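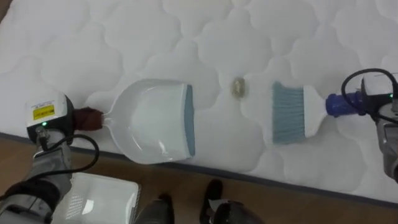 Stop Telling Renters to Sweep Better

Landlords love a cleaning checklist. Mine came stapled to the lease, and then again in April, taped to the inside of the front door, with a new line in bold. Tenants are responsible for dust.

Dust. As if I'd signed for it.

I want to argue something simple and I have maybe an hour before my shift so it will come out crooked. The state of a rented home is mostly decided before the renter ever walks in. The floors, the window seals, the vents, the gap under the door. After that it's elbow grease, and elbow grease only goes so far. But when something looks bad at move-out, guess who pays.

I lived in Pramham for most of my twenties. Ground floor, back of the building, a vent over the bed that coughed gray fluff every time the heat kicked on. I swept before work. I swept after. I bought the good broom. I took the vent cover off and washed it in the tub, which I was later told was "tampering with a fixture." When I left they kept 600 dollars of the deposit. The itemized list said cleaning, general. That's it, two words for 600 dollars.

My friend Yeison Bedoya had the unit above and swept about never. He lost 500. So my years of effort were worth negative 100 bucks. We did that math on the curb with all my stuff in trash bags and he laughed so hard he had to sit down on my nightstand.

Now I can hear the other side already, because I've heard it at every party where I bring this up (I get invited to fewer). Some people are slobs. Sure. Some people are. I have had roommates who kept cereal in the sheets. If you punch a hole in the wall, pay for the wall. If you let a dog use the closet, pay for the closet. I don't know any renter who thinks otherwise.

What I'm talking about is wear. Ordinary wear, the stuff that happens because a human being was alive in a room. A path worn into the finish between the bed and the door. A window sill that goes yellow. Grout. Nobody would dream of billing a homeowner for grout. They call it age, and then they call a guy.

And the word they reach for is always clean. It's a moral word, that's why it works. Tell somebody they owe for depreciation and they'll ask for the schedule. Tell them they left the place dirty and they go red and pay up. I went red. I actualy apologized on the phone to a woman who had never seen my apartment! Said I was sorry about the baseboards. I had done the baseboards with a toothbrush.

My mother would have died.

So that's the trick as I see it - take a building cost and hang it on somebody's upbringing. Makes you feel like the kid whose lunch smelled funny. You don't argue, you just want to get off the phone.

I moved to Statelach after that and things were different, for a boring reason. The landlord there, Vasilis Begović, did a walkthrough with every tenant on the way in. Not a form shoved across a desk, a walk. He carried a clipboard and wrote down his own problems. Scratch by stove. Sill soft. Radiator ugly, works. Then we both signed it, and he gave me the copy that wasn't smudged.

Was he a saint? No. He raised the rent like everybody. He took forever with the hot water. The hallway light was out for so long I learned the stairs by foot. But when I moved out he got the old sheet, we walked it again, and he wrote me a check for all of it at the kitchen counter. Took less time than parking.

He told me once he does it because he hates arguing. Fine by me. I don't need a landlord with a good heart, I need one with a sheet of paper.

That's the whole proposal, more or less. Signed condition list on day one, both parties in the room. Photos if you want, dated. No charge for anything that's on it. No charge called "general," ever, because general is not a thing you can clean. And a set life for floors and paint, so that past a certain age the renter owes zero for them no matter what, the same way you don't owe the bus company for the seat.

Somebody will say small landlords can't afford the time. It's a walk around an apartment. In my building in Pramham the units were so small you could do the walkthrough from the bathtub. And they found the time to do it on the way out, didn't they, alone, with a pen.

Somebody will also say renters should read what they sign. I read it! All of it. The part about dust came later, on the door.

There's a tenants' meeting in Troltstead on 7th April and I'm told the deposit rules are on the agenda, somewhere after bike storage. I'd go if I were you, even if you own. Especially if you own and you have a kid who is going to rent for the next twenty years, which they are. Bring your list if you've got one of these itemized beauties in a drawer. Mine's going with me. I kept it. It's got a coffee ring on it from the new place, on Pawłowska, where I have been living since the fall and where there is, before you ask, a vent.

I sweep under it. I'm going to keep sweeping under it, I like a swept floor, I like how it feels on bare feet in the morning before anybody else is up. But that's mine, it's for me. I don't think a company should get to put a price on whether I did it right, and I sure don't think it should get to decide that price after I've handed back the keys and they've changed the lock and I can't go look.

Ok. Late for work. If you write to me about this please include the amount they kept and what word they used for it.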